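Handheld Grippers, Session 4: Picking a Jaw and Getting Used to the Trigger

Notes by Oranuch Khunthong

Before you come in, please read the two pages on trigger travel from last time. I'll assume you have, and I'll be a bit grumpy if you haven't!

Last week we talked about arms, and several of you asked why we bother with handheld grippers at all when there's a perfectly good arm bolted down next door. My answer is that your own wrist is a very forgiving arm. If you can't do a task with the gripper in your hand, the arm hasn't got a hope, and you've found that out in an afternoon (I once spent most of June learning it the slow way).

We've got two kinds of jaw to compare. The Cluturov is the stiff one, and it closes hard and early. The Nament is softer and needs a longer squeeze, which I like, though Bastian Voß can't stand it and will tell you so. Try both before you listen to either of us.

The task is boots and a small bamboo rack. I picked boots because they're awkward in a nice way: heavy at the sole, floppy at the collar, and the place you'd naturally grab changes completely when one tips over.

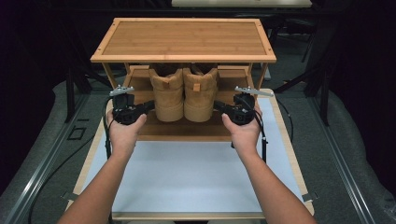
Suede boots, a bamboo rack and a gripper in each hand.
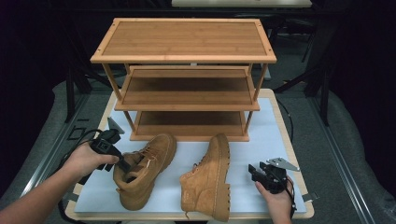
Start with the collar. Most people go for the toe because it looks solid, and then the jaws slide straight off. One finger inside the opening and one outside is a much better hold, but you do have to turn your wrist further than feels polite. With the soft jaw, keep squeezing past the point where you think you've got it.

Laces are a nuisance. If a jaw catches one, let go and begin again, don't tug. Wanpen Siriwan tugged, and we were picking bits of lace out of the hinge with tweezers for ages.

Mind your cables too! They always seem longer than they are until you reach across yourself, so swap sides before you start if your strong hand is on the wrong one.

What I'd like from each pair: 5 goes with each jaw, then swap over. Write down every drop and where you were holding when it happened. "Slipped" on its own is no use to me, whereas "slipped off the heel while turning" is lovely. We had 77 drops logged from the last group and I could use fewer than half of them, purely because of the handwriting and the one-word notes.

Baldur Thoroddsen has the spare jaw pads if yours go shiny. Sheets go in the tray by the door, names on the back, please. Next session is cameras, so bring your drop notes with you as we'll be using them to decide where the second one goes.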